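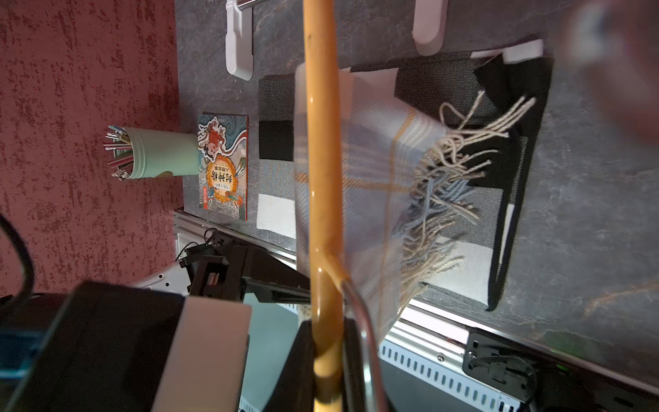 The number was due at noon and Deirdre Scanlon had a number, just not one she liked. 54 thousand. Fifty-four for a second station, arm and gripper and table and rail, plus the mounting clamps that the Drisater people had left off the first quote and then charged for like jewelry. She had the sheet open on one screen and station one open on the other, live, because she thought better with it moving. Gripper closed on the yellow rod. The scarf with all that fringe trailing over the dark mat. Pencils in their pale green cup, the storybook next to it with the god in red robes riding his clouds. Red wall behind. Forty lines on a budget and none of them said fringe.

Fringe was the problem. Fringe was the whole job.

Clamadard handled returns for other people's shops. Scarves, throws, kids' books, desk junk, whatever came back in a bag. Somebody had to lift it, look at it, fold it, put it somewhere. That somebody was eleven women and two men on the ground floor, and since spring it was also station one, which was slow and did not take lunch.

Treasa Moynihan came in without knocking. Coat on. She ran the ground floor and she did not come upstairs for fun.

"Are you done?"

"Nearly."

"Is it one or two?"

"Two. One more, so two."

Treasa looked at the screen with the rod and the scarf on it. "What's it doing?"

"Drape test. Pick up off the rod, lay flat."

"How long does it take?"

"72 seconds. Good day."

"My girls do it in nine."

"I know what they do it in."

"Is nine in your sheet?"

It was not in her sheet. There was a row for labor and the row had a total in it. Deirdre scrolled up so she wouldn't have to answer, then down again, then fixed a cell that didn't need fixing.

"Put it in," Treasa said, and sat. She never sat.

So they went through it. Two hours to noon, less. Arm – fine, list price, no fight there. Gripper fingers, black ones, the pair. Spares. How many spares? Station one had gone through six pairs since spring, the rubber went shiny and then everything slid. The quote had one spare pair. One! Deirdre typed twelve and watched the total jump and said a word.

"Cables," said Treasa.

"They're included."

"They're included once. Then one gets pinched on the rail and it's 400 and a week's wait. You sent me the email yourself. November. I had it stopped for a week with a sheet over it like a dead parrot."

Cables, then. Three. She took it out of training, put it back in training, took it out of the table instead. Did the table have to be the same table? The gray one with the veins in it had come with the building. It was a nice table. A plain one would do. A plain one was 500.

"It'll wobble," said Treasa.

"It won't wobble."

"The plain one in packing wobbles."

"Treasa."

"I'm only saying what it does."

On the other screen the arm hadn't moved in a while. It did that, it stopped and thought, or whatever it did. Deirdre used to find it restful. She used to eat her sandwich in front of it. At the start she'd brought people up to see it, her sister, the man from the bank, and they'd all gone quiet in the same way and then asked the same thing, and she'd had an answer ready, which was that it was for the night work. There wasn't any night work. There was going to be, she'd said. When Selari signed.

"Have Selari signed?" said Treasa.

"Jesus. Did I say that out loud?"

"No. You were looking at the row."

Row thirty-one. Selari, projected. It held up everything below it. If Selari signed, the second station paid for itself in nineteen months. If they didn't, it paid for itself when it replaced somebody, and she had not typed who. She had made a tab for it though. The tab was called Tab 4. It was emtpy, and she had opened it every day this week and closed it.

"They're waiting till January," she said.

"So they haven't."

"They've said yes in a way."

"Old Duggan said yes in a way to a new roof. I was under that bucket three winters."

Deirdre laughed, she couldn't help it. Then the phone went, the finance office, asking was it coming, and she said it was coming. Forty minutes. She hung up and looked at the total. It was 61 now, with the spares and the cables. She'd been told under sixty. She'd been told, in the corridor, smiling, that anything under sixty would go through without a meeting.

"You could leave the spares off," Treasa said.

"You just made me put them on!"

"I made you put them on so you'd know. You can take them off again and it'd go through. Then it stops in March and I've a dead one at each end of the floor." She'd taken one glove off and was turning it inside out, finger by finger. "Or you could ask for the spares and the cables for the one you've got. And nothing else."

"That's not a budget. That's a shopping list."

"What does it come to?"

Deirdre did it in her head and then did it on the sheet. It came to very little. It looked silly, alone on the page like that. Six lines. Nobody ever got asked to stay on past two years for six lines.

"They'll think I've lost interest," she said.

"Have you?"

She looked at station one. The bar, the rod, the tangle of tassels on the mat, cream and blue, curling every way they liked. She'd dressed that table herself one night in September. Swatches off the sample shelf, the pencils out of her own drawer. She'd wanted it to have things to get wrong. She'd stayed until ten teaching it to let go of a scarf, only that, open the fingers and let go, and when it finally did she'd clapped, alone, in the dark office, like an eejit.

"No," she said. "No, I haven't."

"Well then. Get it down from 72." Treasa stood up. "Get it to thirty and I'll come up here and ask for the second one myself. I'll sign it. But don't buy me two slow ones."

"And if Selari sign?"

"Then you ring me and I'll put the kettle on and we'll do all this again."

She was gone, then she was back, head round the door. "Put the nine in, though. Whichever one you send."

Twenty-five minutes. Deirdre saved the big sheet under another name, so she'd have it. Made a new one. Fingers, twelve pair. Cables, three. A decent lamp for over the table. A course for whoever wanted it from downstairs, two places, and she hadn't asked if anyone wanted it, and she put it in anyway. Then a line that wasn't money at all, in the notes box where they'd probably never look. Floor, nine seconds. Station one, 72. Target thirty by summer.

Date at the top. 01/12/2023. She read it over once and found she'd written Drisater with two Ts, and fixed it, and missed the other one.

The phone went again. She let it ring and hit send with it ringing.

Then Tab 4. It was still there in the old file, with its one blank cell blinking away at her. Right click. Delete. Are you sure. She went and got her sandwich.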